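Search this manual Enter keyword or part number Go

Kastside Two-Arm Table
Set-Up and Safe Use Guide, issue of 31 Jul 2026

Section 5. Working rules for box handling at the table

This section applies to all work in which the arms pick, place or restock small cartons on a raised board. Read it with Section 2 (power and emergency stop) before you switch on the arms.
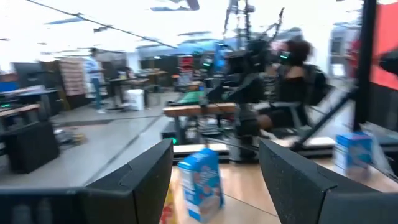
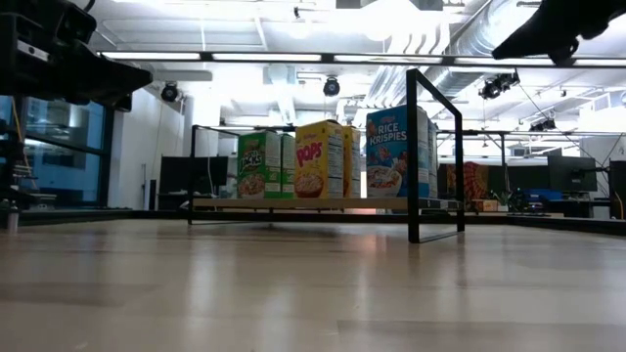
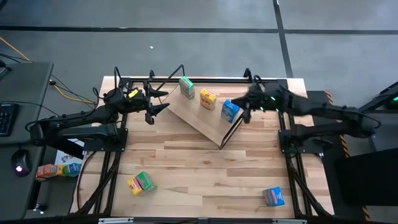
Box handling with boxes on the tabletop and on the raised board: wrist camera (first), table-level camera (second), head camera (third).

5.1 Before you switch on

1. Walk once around the table. Check that every base plate bolt is tight and that no bracket has shifted.
2. Follow each arm cable from the wrist back to the base by hand. A cable must have enough slack for the full reach of the arm and must not hang below the gripper.
3. Set the board on its stand and press down on both ends. If it rocks, move the stand – do not pack it with card or tape.
4. Clear the tabletop of tools, drinks and phones.
5. Enter the table number and the board position in the Kozan log. The log form is no. 1434.

NOTE: Boards supplied before December have no stop strip along the lower edge. Order part 581 from Drillero and fit it before you use the board at a slope.

5.2 Placing the boxes

1. Use dry, closed cartons only. Take out any carton with a crushed corner or an open flap.
2. Stand the boxes on the board with their fronts facing the same way. Leave a finger's width between different kinds.
3. Restock boxes may stand or lie on the tabletop, but keep them out from under the board.
4. Keep spare cartons on a side table. Do not store them on the arm bases.

CAUTION: Never reach between the arms to straighten a box while the drives are live. Press the stop, wait for both arms to come to rest, then reach in.

5.3 Running the task

1. One person is in charge of the stop button for the whole run and does no other job.
2. Anyone else in the room stays outside the reach of the arms. Seated operators keep their chair wheels locked.
3. Say "live" out loud before the drives are turned on, and wait for an answer.
4. Start at the low speed setting. Go to normal speed only after 2 clean cycles.
5. Bring only one gripper at a time over the same box. The Flellden control software gives a warning when the two grippers get too close, but it does not stop them at low speed.

NOTE: A dropped box is left where it falls until the cycle ends – also if it lands on the floor.

5.4 After the run

1. Park both arms with the grippers open and clear of the board.
2. Turn off the drives, then the cameras.
3. Check the finger pads for torn card and wipe them with a dry cloth.
4. Write any contact between the arms in the log, even if there is no damage to be seen.

If the same fault is logged twice, take the table out of use and see Section 8, Fault finding.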